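Plastic Goblets and Cup Trees: Frequently Asked Questions

Gikutness Party Hire, tableware desk

What does a goblet hire include?
The goblets, the crates they travel in, and a cup tree if you ask for one when you book. Table linen is booked separately.

What is the smallest order?
20 goblets. For an order over 200, please give us a month's notice, or two if your event is in November.

Can I choose the colours?
Yes. Tell us how many of each colour you want. If we run short of one, Heather Kerr in bookings will ring you before we swap anything.

Do I have to wash them before they come back?
A rinse is enough. Tip out the dregs, rinse off anything sticky and put them back in the crate. We wash everything again at the Jistov Street depot. If you want to reuse them during the event, wash by hand in warm soapy water with a soft cloth. Scourers scratch the bowl and we charge for scratched pieces.

Can they go in the dishwasher?
Please don't. The foot can warp, and then the goblet rocks on the table.

How do I use the cup tree?

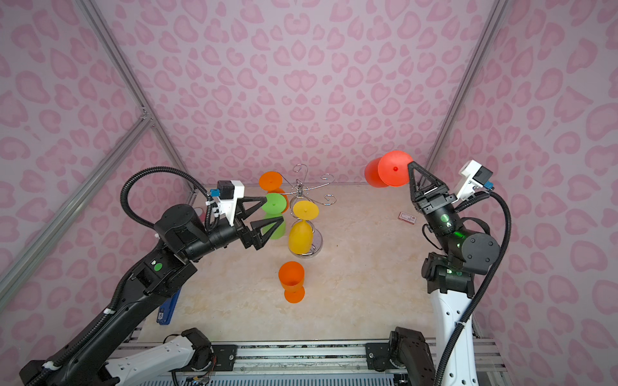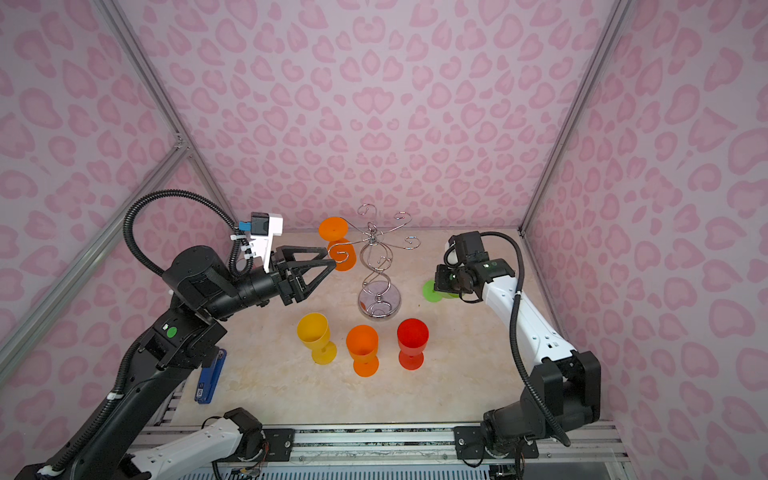

Stand the cup tree on a flat surface with some clear bench around it before you start loading. Turn each goblet upside down so the water can run out of the bowl, then hang it from a hook. The orange goblet on the chrome wire stand is on one of the upper hooks, and we suggest filling those first while there is nothing lower down to knock. Work around the tree so the weight stays even. Hold the stem with one hand and steady the stand with the other.

Will the cup tree mark my table?
It can if it is dragged. Lift it when you want to move it, and put a tea towel underneath to catch the drips.

Can I leave goblets on the tree overnight?
Yes, indoors. Outside, a bit of wind is enough to bring the lot down.

What if a goblet is cracked or goes missing?
Keep the pieces if you have them and note it on the return slip. The replacement charge is on your invoice. Goblets that turn up later can be dropped back within the month and we will refund the charge.

Can I buy a set?
We sell ex-hire stock twice a year. Ritu Rathore keeps the list, and there were 78 goblets on the last one, in mixed colours. Cup trees are rarely sold.

Do you deliver?
We deliver to Jistov and Thongdee. Customers in Gronell need to pick up from the depot. Bring a car with a flat boot, as the crates don't stack well on a back seat.

Where do returns go?
Unit 801, by the side roller door. The door is open until 4 pm. After that, ring the bell at the front counter and someone will come out to sign your slip.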